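Subject: Re: [small-space-living] Drying clothes indoors, what works?
From: Cadi Hopkin
Date: 2026-07-20

On the list, Gwion Morris wrote:

> We moved into the new apartment in June and there's no yard and no
> balcony. Everything takes forever to dry and the bedroom is starting
> to smell like a gym bag. Is there a trick to this, or do I just give
> in and buy a dryer? Towels are the worst.

Gwion, don't buy the dryer yet! I've lived in three places with no outdoor line and I love this topic way more than a person should.

1. Spin it twice

Run a second spin before you unload, as fast as the fabric can take. Towels and jeans come out so much lighter. My old Plonent only had one spin speed and I still did this every time -- it helps even on a weak machine.

2. Hang the small stuff up high

Socks, underwear, dishcloths, all of it goes on a clip rack so the big rack stays free for shirts. I like the kind with smooth rounded rails (no snags on knits) and the clips already hanging underneath. Give each sock its own clip. Doubling them up leaves a damp spot right where they touch.

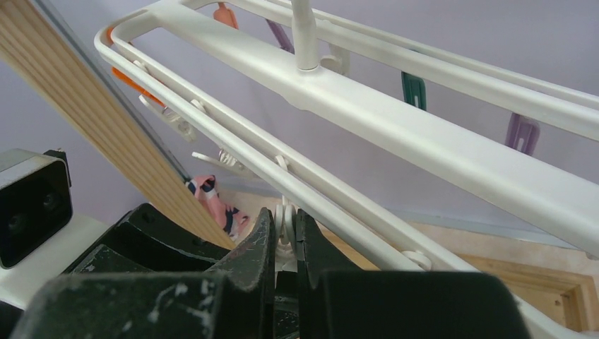

3. Move the air

A plain fan on low, pointed across the clothes and not straight at them, with the door open a crack. Bleddyn Gape told me this years ago and I didn't believe him until I tried it with bath towels. Wow. If it's muggy out, close the window and run a dehumidifier instead. I have a little Trultik that I empty into the toilet tank.

4. Towels

One layer only, never folded over a bar. Flip them at bedtime. And skip the fabric softener, they'll soak up water better too.

For the gym bag smell, rewash with half your usual soap and an extra rinse. Mine was all leftover detergent!

Does anyone have a good way to dry a comforter inside? I'm still draping mine over 6 chairs.

Cadi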